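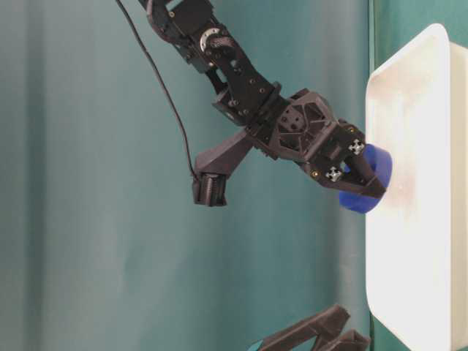
November, started at 1325

Back on the bins this afternoon. The big white plastic one has been my favourite for the sorting corner ever since Whiteley sent the batch over - deep enough that nothing rolls out, and light things don't bounce straight back at you (much!). I've left the teal-green cloth hanging behind it because I like how clearly the white stands out, and it hides that horrible wall.

Jobs done: wiped out the bins, wrote new labels, moved the spare lids to the Stavham shelf. Turned one bin round by 90 degrees to see if the label reads better from the door. It does, so I'll do the rest tomorrow.

Pieter Jacobs wants the blue pieces kept apart from everything else, fine by me, but we've got almost 1000 bits still in the Favgate boxes and I'm not tipping them all out on a whim. Five boxes first, then we'll see.

Need: marker pens, more sticky labels, a better brush. Ask Enurura whether they still do the shallower bin - this one's murder on my back when I'm after something at the bottom.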